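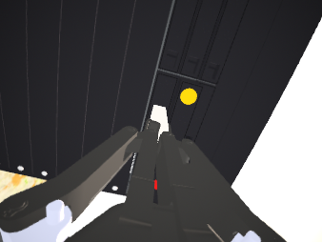 OK so I finally walked the old canal path from Marnbridge to Jistdale and I need to talk about it because wow

57 locks if you do the whole thing!! I did not do the whole thing. I did the top stretch, started at 6 am with a bagel in each pocket, and I'd go back tomorrow if my feet would let me

The herons. They just stand there on the lock gates like they work there. One let me get so close I could hear it swallow (gross, loved it)

Best part is the staircase past the boatyard, where the locks run straight into each other and the water comes down in these big brown steps. A boat was going up when I got there and the couple on board let me lean on a gate beam and help push. Heavier than you'd think! Then it sort of gives and glides

Dewanti Subramaniam's little guidebook is the one to get, btw. Mine is the 2000 printing and two of the pubs in it are gone, but her notes on the old mason's marks are so good. I found the fish one under the bridge and yelled

July is perfect for it, meadowsweet all down the bank, whole path smells like almonds and honey

Bring more water than I did. There's a tap at the Jistdale end and nothing before it

Doing the lower half next, anyone want to come? I walk slow and stop for every duck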